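Zenura Herringbone Hand Towel, Pink, and the Black Perforated Basket

Reviewed by Iwona Marciniak
6 January 2021

We bought seven of these towels in May, along with two of the round black baskets Grimdale sells on the same page. They have had eight months of steady use, which is long enough to say something useful about both. I paid for everything at the regular price, 47 dollars for the lot with shipping.

The color on the Zenura site is called "shell." It is a salmon pink, a little stronger than I expected from the listing. If you want something close to beige, order another color. The body of the towel is looped terry in a zigzag pattern and there is a flat band across the end in a slightly lighter pink. Held up by the corners it hangs with some weight to it. 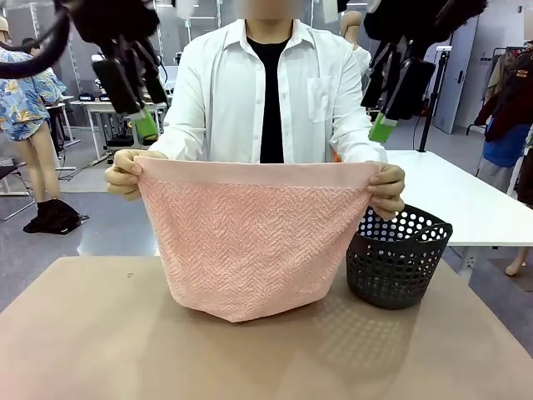

How it washes

Ours go in warm with the other towels, no softener, then the dryer on medium. The first two washes left a lot of lint in the filter. After that it dropped to almost nothing. I measured one towel before the first wash and again in December and it had lost half an inch in length and nothing I could measure in width.

The flat band shrank a bit more than the terry did. On two of the seven it puckers, and those two don't fold as neatly as the others. The stitching is sound on all of them. One towel has a pulled loop near the middle, from a zipper I think. I snipped it and it hasn't run.

The pink has held. Czesław washed one with a dark blue sweatshirt and it came out fine, although I wouldn't plan on that.

The basket

Black plastic, round, narrower toward the base, with rows of small holes all over the sides and a slot near the rim to put your fingers through. It weighs very little. That's good on the stairs and less good on a table, where it slides if you pull a towel out in a hurry. I usually tip it on its side with the opening toward me and get everything out that way.
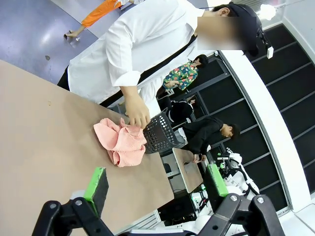
The holes let air through, so a damp towel left in there overnight doesn't smell by morning the way it did in our old solid tub. Dust collects in the holes and needs a brush every few weeks. The rim has no sharp seam, and it hasn't snagged any terry.

Folding and storing

Because the pile is thick, these don't fold flat. Thirds and then in half works best for us, with the band on the outside. Press the fold down with your palm or the far end springs back up. A stack of four is as high as I'd go on an open shelf — the fifth always slides off.

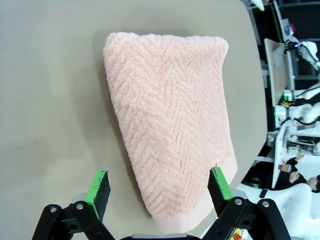

I used to roll our old Benley towels, and I tried that with these too. They make a fat roll that takes more room than the fold, so I gave it up.

Drying hands and dishes

For hands, very good. The raised rows take up water quickly and the towel doesn't feel soaked after three people have used it. For glasses I'd use something else, as it still leaves a little fuzz even now. It is slow to dry on a hook. There's no hanging loop, so it ends up bunched over the hook and the thick part stays damp. Over a rail it dries in an afternoon.

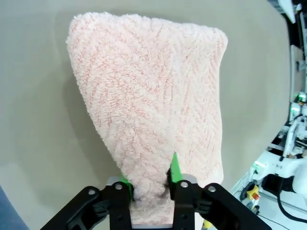 The Zenura towel in pink, gathered at one end. The zigzag shows up well at close range.

Would I buy them again

The towels, yes, and I'd sew a loop on each one before the first wash. The basket, yes for carrying laundry around the house, but get something heavier if it's going to stay in one spot.

Towel: 4 out of 5
Basket: 3.5 out of 5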